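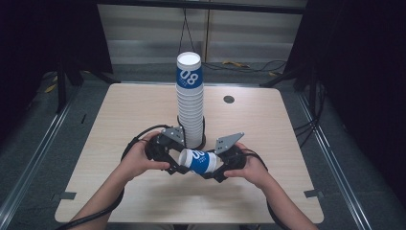 2021年5月15日，列表上的一封来信写道：
> 这次改分类标签，我看了草稿，有个地方不同意。草稿把淋膜纸单列成一类，
> 和办公白纸、瓦楞纸箱、混合纸并排。楼里的人分不清淋膜和不淋膜，
> 多一个桶只会多一种投错的办法。我们那边一直把这些东西并在混合纸里，
> 回收方照收，没有退过。建议维持三类，标签上多写几行字就够了。
>
> 另外，称重表里的“净重”一栏到底扣不扣袋子，前后两版说法不一样。
> 还有，含水率谁来测，拿什么测，草稿没写。
>
> 最后一个问题：退料率的分母用收运重量还是用进厂重量？

逐条回。先说分类，因为后面几条都跟着它走。

一、淋膜纸为什么单列

来信说回收方照收、没有退过，我相信。但“没有退过”要看合同里怎么写。混合纸的合同一般给一个不可利用物的上限，在上限以内不退，只扣价。扣价记在结算单的备注里，楼里做分类的人通常看不到结算单，看到的是车来了，东西拉走了。Khumalo那栋楼以前也是这样，后来把结算单逐张摊开，才看到扣价几乎每次都有，理由写的是“碎浆残渣偏高”。

残渣从哪里来，工艺上不复杂。淋膜纸的纸基多数是长纤维，质量不差，问题在那层膜。普通碎浆机按普通废纸设定的时间走，水从切口和磨破的地方渗进去，膜的那一面是封住的，纤维松得慢。到了时间放浆，没松开的纸片带着膜一起进筛子，被当作粗渣排掉。排掉的东西里有相当一部分是本来可以回收的纤维。延长碎浆时间可以多回收一些，代价是混合纸里其他成分被打得过碎，细小纤维增多，滤水变慢。一条线上两种料，时间设长设短都有一头吃亏。

所以单列的理由在下游：这类料需要单独攒够一批，按自己的碎浆时间和浓度去做。Burkimora现在收两种价，混合纸一种，淋膜纸另一种，后者要求单独打包，包内不得有其他类。我们如果在楼里不分，到打包间再拣，人工花在最脏、最难拣的环节，拣出来的还常常是湿的。

来信说楼里的人分不清，这个我同意一半。让人判断有没有膜确实不合理。草稿第三节的标签写的是“淋膜纸制品”，这个词要改。投放的人只认物件，标签就应该写物件：纸杯、纸碗、纸餐盒，附一句倒空。至于牛奶盒和带铝层的饮料盒，结构是另一回事，Burkimora不收进这一类，标签上要明写不收，并写清投到哪里。下一版标签我会按物件名重排，材料名放到附录里，给做打包的人看。

二、哪些东西算进这一类

草稿里的清单有含糊的地方，趁这次一起改。下面是我准备写进第三节的文字，请大家挑错。

收：冷饮和热饮纸杯，纸碗，内壁有膜的纸餐盒。要求倒空，不要求洗。洗杯子用的水和时间都算成本，残留一点饮料不影响碎浆，影响的是存放时间，这一点在第五节处理。

不收：塑料杯盖，塑料吸管，木质搅拌棒，茶包，餐巾纸，铝层饮料盒，全塑杯。杯盖单独投塑料桶，条件是所在楼层有塑料桶，没有就投其他垃圾，不要为了凑分类把盖子扣回杯子上。

杯托：模塑浆做的那种没有膜，投混合纸。

杯套：见下。

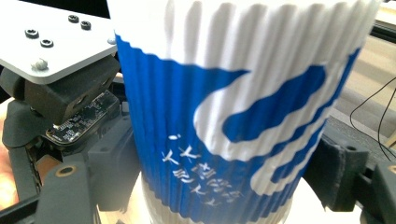 杯套在草稿里只写了“随杯投放”，没有区分做法，这是我的疏漏。杯套大致有两种，一种可以整个褪下来，一种粘在杯身上，成了杯子的外层。可以褪下来的，一般没有淋膜，褪下来投混合纸或瓦楞纸都行，看当地打包怎么分；粘死的不要撕，撕的时候杯身容易连着扯破，残片更难拣，整个投淋膜纸。现场判断可以看下沿。以图里的杯子为例，竖棱的杯套下面还露出窄窄一圈白色杯身，套和杯的分界看得见，至于粘没粘，只能上手转一下才知道，照片判断不了。颜色是另一个问题。图里的杯套下面大半是宝蓝色，上面压着大块白色波浪图案，这种大面积深色的外层不论褪不褪得下来，都不要进办公白纸。白纸包的验收看的是白度和色斑，深色碎片混进去，哪怕重量上不起眼，也会在抽样时被挑出来。

瓦楞纸箱那边对颜色不敏感，杯套投进去没有问题，但杯套小，容易从纸箱捆里漏出来散一地。打包间如果用压块机，就投瓦楞；如果是人工捆扎，就投混合纸。这一条写成“按本楼打包方式”，由各楼在自己的附表里勾选。

有人私下问过，没用过的纸杯怎么办，比如受潮变形的库存、印错的、过了保质日期的。未使用的整叠杯子是这类料里最干净的部分，应该进淋膜纸，但要先把外面的塑料包装袋拆掉，并且把叠在一起的杯子抖散或者压扁。整叠嵌套的杯子在碎浆机里像一根棒子，水进不去，中间的几只出来时可能还是整的。压块机也不喜欢它，受力方向和杯口平行时会弹。草稿加一句：成叠的杯子横放压扁后投放。

三、称重

来信指出前后两版说法不一致，属实。第一版写“净重为扣除容器后的重量”，第二版的表头说明写“含袋”。第二版是我改表头时从Zetari的导出模板里直接粘过来的，模板默认含袋，没有对照正文。

统一如下：楼内称重一律记毛重和皮重两栏，净重由表格算，不手填。皮重指桶和袋的合计。桶的皮重每季度称一次，贴在桶身上；袋的皮重按一卷的总重除以只数，写在表头，全楼用一个值。袋子薄，逐只称没有意义，但完全不扣也不行，淋膜纸密度低，一只大袋装满也没多重，袋重占的比例比白纸高得多。办公白纸不扣袋差别可以忽略，拿同一套习惯去称杯子，误差就进了小数点前面。

说到密度，顺便解释草稿里为什么给这一类配了400升的桶。杯子敞口堆放，桶里绝大部分是空气，小桶很快就满，满了之后人就往旁边的桶里投。大桶占地，茶水间放不下的，用竖管式的杯子收集筒，杯口朝同一方向叠进去，体积可以省很多。收集筒里的杯子叠得整齐，进大桶之前同样要压扁，理由前面说过。

Zetari的秤能直接把读数写进表里，有的楼用，有的楼不用，草稿不作要求。用的注意一件事：它在读数未稳定时也允许存储，界面上只有一个小标记区分。导出以后标记列默认隐藏。请在导出设置里把这一列打开，未稳定的读数一律作废重称，不要取平均。

四、含水率

这一条草稿确实没写，因为我原来以为由进厂检验统一给出。上个结算期对账时发现，Burkimora给的含水率是整车混测的，同一车里有几栋楼的包，分摊不到单楼。既然要比较各楼的分类效果，楼内至少得有一个粗略的数。

可选的办法有烘干法和插针式测湿仪。烘干法准，做法是取样称重，在烘箱里烘到前后两次称重不再变化，差值除以湿重。缺点是慢，需要烘箱，淋膜纸还要注意温度，膜软化后会把纸片粘成团，里面的水出不来，读数偏低。取样前把杯子剪成小片，膜面朝上铺开，不要堆。插针法快，但仪器的标定曲线多半是给木材或瓦楞纸包做的，用在淋膜纸包上针尖常常扎在膜之间的空隙里，读数跳得厉害，同一个包换个位置就是另一个数。

我的意见：混合纸和瓦楞纸用插针法，每包测上中下三处取中位数；淋膜纸用烘干法，每个结算期取样2次，一次在期初，一次在期末。没有烘箱的楼可以把样品封袋送到有烘箱的楼，袋口封好，连袋称一次，到了再连袋称一次，两次差得多就作废。

取样位置也要写死。杯子里的残液往下走，桶底的样品明显更湿，只从桶口取会低估。规定倒桶之后从料堆的三个高度各取一份混匀。

五、存放

洗不洗杯子的争论，归根到底是存放的争论。残留的奶和糖在夏天放几天就有气味，有气味就有人要求提前清运，提前清运车装不满，运费就上去。要求投放者洗杯子没有可操作性，也没有人去查。能管住的是两头：一头是投放口旁边设倒液口，让人把剩的饮料倒掉；一头是规定最长存放时间。

倒液口的滤网要每天清，茶叶和冰块会堵。有的楼把倒液桶放在淋膜纸桶的右边，有的放在左边，效果有差别但我没有数据，只建议放在人走过来先碰到的那一侧。顺序反了，人会先把杯子投掉，手里已经没有东西可倒。

存放时间草稿原来只写“及时”，这种词等于没写。改为由各楼按季节自己定一个天数，填在附表里，到期不满也要清。压块后的包不要直接落地，垫托盘，离墙留出通风的距离，包与包之间不要用塑料膜缠死。

六、退料率的分母

用进厂重量。理由是退料在进厂之后发生，分子和分母应当在同一把秤上得到。收运重量和进厂重量之间隔着一段路、一次或几次中转，还有不同的秤，差值里有水分蒸发，有散落，也有系统误差，混进退料率里就没法解释了。

举Khumalo最近一个结算期的混合纸为例：进厂将近525公斤，退料23公斤，退料率就拿这两个数去除，不再牵扯楼里的秤。楼内的净重另外和进厂重量比，叫收运差，单独一栏。收运差长期为正，多半是途中失水；忽正忽负，先查秤。两个指标分开以后，谁该查哪一段比较清楚。

这里有一个边界情况：整包拒收、原车退回的，算不算退料。我倾向于算，分子分母都计入该包的进厂过磅重量，同时在备注里标“整包”。整包拒收通常是一袋厨余或者一袋湿物混进去造成的，和零散的错投原因不同，汇总时要能拆开看。如果有人认为应该从退料率里剔除，请给出理由，我可以在表里再加一栏，但主指标只能有一个算法。

七、草稿状态和需要回复的地方

Hedness文档库里目前是第二版，标着“征求意见”。以上改动我会并进第三版，章节号不变，原第三节的清单整体替换，第四节的称重表头改掉，新增含水率一节排在称重后面，后面的章节顺延。引用旧章节号的楼内规程请等第三版定稿再改，免得改两遍。

请在回信里说明以下几点，直接在原文下面插行即可，不必另起新帖：

杯套按打包方式分流，你们的打包间是压块还是捆扎。

有没有烘箱，愿不愿意接别的楼的样品。

桶身皮重上一次是什么时候称的，有没有换过桶。换过桶没有重称的，从换桶那天起的净重都要重算，Zetari的表可以批量改皮重，手填的表只能逐行改。

整包拒收是否计入退料率。

标签的双语版暂时不动，等中文物件名定下来再译。“纸碗”和“纸餐盒”在几栋楼的叫法不一样，有的统称外卖盒，里面又包括塑料的，这个统称不要出现在标签上。

附件太大的不要发到列表，放文档库，回信里写路径。回复时请删去与你的意见无关的引文，上一轮有几封信整篇引用了三层，归档检索时全是重复结果。

列表维护
分类规程草稿编辑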